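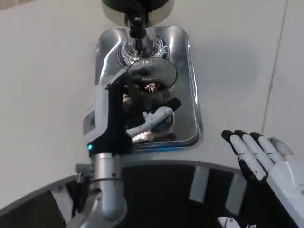 Page last changed: 12/5/24
Search this site Enter keywords Go

Ledthorpe Local Lives Society
Minutes of the regular monthly meeting

The chair opened the meeting with a warm welcome to everyone who had come out in the cold, and a special hello to the two members joining us for the first time. The minutes of the last meeting were read and approved with one small correction: the Hornach family came to town by way of the canal and not the railroad, as a good many of you wrote in to tell us!

The Zondley biography

Most of the evening went, very happily, to the life of the founder of Zondley Mills, which our writing group has been working on since September. The group read aloud from the chapter on the early years (the boarding house, the borrowed sewing machine, the first order of work aprons) and there was a good long round of applause at the end. The manuscript now stands at 134 pages.

Members then talked over how the book should treat the closing of the Hornach Street plant in 1977. Several people had parents or aunts on the cutting floor and felt that the draft hurried past it, going straight on to the gift of the library wing as if the one made up for the other. Others thought the chapter was fair and that the founder's own letters showed real distress over the decision. After a lively and good-natured talk it was agreed that the writing group will add a section drawn from the workers' side, and will bring it to us before anything goes to the printer.

Motion to that effect made, seconded, and carried, with 2 members abstaining.

Tripathi papers

The secretary reported that the Tripathi family has kindly offered us 4 boxes of letters, order books and store receipts from the old dry goods business. We were all delighted. The boxes will stay in the family's care until we have shelf space ready, and a thank-you card was passed around for signing. Anyone who missed it can still add a name at the next meeting.

Spring talk

It was agreed to hold the talk on Ledthorpe's shopkeepers in the library reading room again, provided the room is free. The secretary will ask.

Other business

A member wondered whether the newsletter could go back to larger type. Agreed without a vote, and with some feeling.

Action items
Writing group: draft new section on the plant closing
Secretary: write to the Tripathi family; ask about the reading room
Newsletter editor: larger type

Meeting adjourned. Minutes respectfully submitted by the secretary.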